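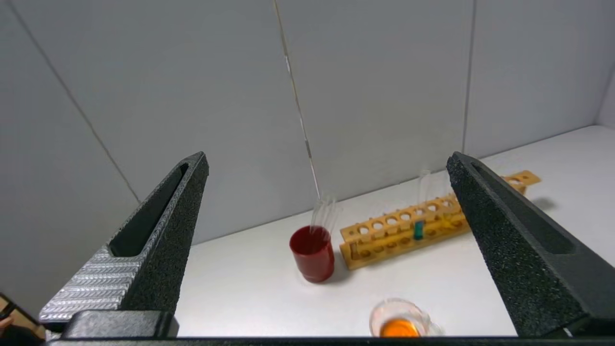
A reader called Plaro wrote in under yesterday's post to ask why small distributors bother with takedown notices at all, when the file is back up under another address by dinnertime. Fair question, so I'll go through it in a few posts.

First, the numbers I have. I run a small label with 4 features in the catalogue. Our newest, Brernska, went to digital rental in June. A full copy was on a streaming site that same night, with the subtitles we paid for.

We sent 40 notices in the first week. Most of the hosts took the file down. A few never answered. One sent back a form asking for proof of ownership, then asked for it again in a different format. 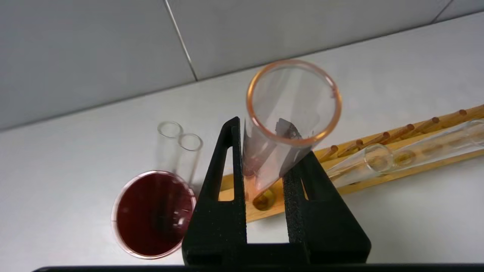

The copies did come back, as Plaro says. But they came back on slower hosts, with worse picture and more pop-ups, and they sat lower in the search results. For a film our size that matters. The first weekend of rentals is when we make back the cost of the poster and the captions.

What notices don't do is touch the people running the site. They change the domain ending and carry on. I've stopped spending evenings looking up who registered what.

We also tried a monitoring service, Atent. It found links I'd missed, mostly in group chats. It also flagged our own trailer, so somebody still has to read every line before it goes out. That somebody is me.

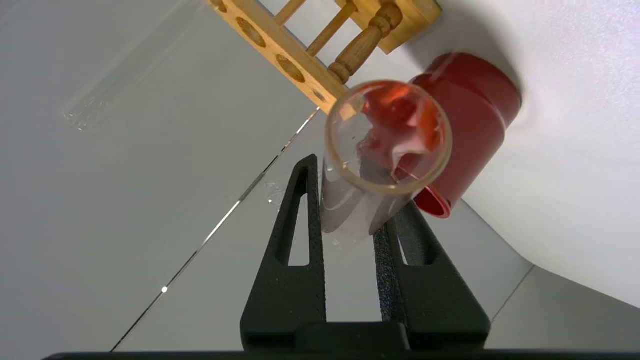

Ruiz-Ortega
Owner and distributor, independent film label

The other half of this is availability. When Brernska came out you could rent it in Canada and nowhere else. I had emails from people overseas asking where to pay. Some of them will have found the bad copy instead, and I can't say I was surprised.

So for the next one we're opening rentals in every territory we hold on the same day, at the same price. It means doing the paperwork earlier and paying for more subtitle files up front.

If you've got a film of your own coming out, keep your signed rights agreement as a PDF in a folder you can reach from your phone - you'll be asked for it on a Saturday.

I'll post the wording of our notice tomorrow. It's four paragraphs and you're welcome to copy it.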